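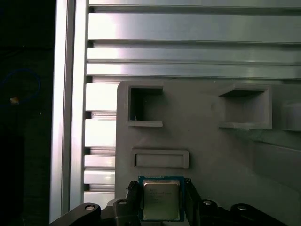

Notas para la charla: mudar un blog pequeño sin perder lectores
Josefina Urrutia, 16 de septiembre de 2020

Saludar y dar las gracias a Etenesh Gebreyes por la sala. Preguntar quién tiene blog propio y quién lo lleva para otra persona. Esperar a que levanten la mano.

Punto de partida. El blog de Tiditz, recetas y huerto, 85 entradas. El alojamiento anterior, Zirnach, avisó de que cerraba en octubre. Hubo que elegir destino, copiar todo y mantener las direcciones antiguas.

Antes de tocar nada: copia completa. Base de datos, carpeta de imágenes y plantilla, por separado. Abrir la copia en otro equipo y comprobar que se lee. Contar aquí lo de Haiyan Han, que tenía tres copias y las tres sin imágenes.

Direcciones. Si cambia la estructura de los enlaces, hay que redirigir cada entrada a su dirección nueva. No mandar todo a la portada, el lector que buscaba la receta de membrillo se va. En Tiditz quedaron 11 enlaces rotos, casi todos por tildes y eñes en la dirección. Mostrar la hoja de cálculo, dos columnas, vieja y nueva.

Suscriptores. El canal RSS suele cambiar de dirección al mudarse. Dejar la antigua redirigida todo el tiempo que se pueda. Publicar una entrada corta con la dirección nueva antes de la mudanza y otra después. Los del correo van aparte: exportar la lista y respetar las bajas.

(Beber agua. Si voy mal de tiempo, saltar al apartado de comentarios.) 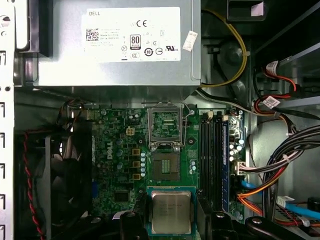 Dónde alojarlo. Tres opciones: servicio gratuito, alojamiento compartido o un equipo en casa. Ximeng Long preguntará por la tercera, así que va con algo de detalle. Un sobremesa viejo sirve para un blog con pocas visitas, pero está encendido día y noche y eso se paga. Mirar la etiqueta de la fuente de alimentación: en esta, de Dell, se ve el logotipo 80 PLUS, que habla de eficiencia y no dice cuánto va a gastar el equipo. Para eso, un medidor de enchufe y una semana de paciencia. Sumar las copias fuera de casa y los cortes de luz.

Comentarios. Se pierden con más facilidad que las entradas. Comprobar que conservan fecha, autor y orden de respuesta. Buen momento para borrar la publicidad acumulada. Kevser Baysal revisó a mano los 50 últimos y cerró los comentarios en las entradas antiguas.

Después. Revisar los errores 404 cada semana durante el primer mes. No cancelar el alojamiento viejo el mismo día.

Preguntas. Si sale el tema del dominio, explicar que se renueva aparte. Dejar en pantalla la hoja de direcciones.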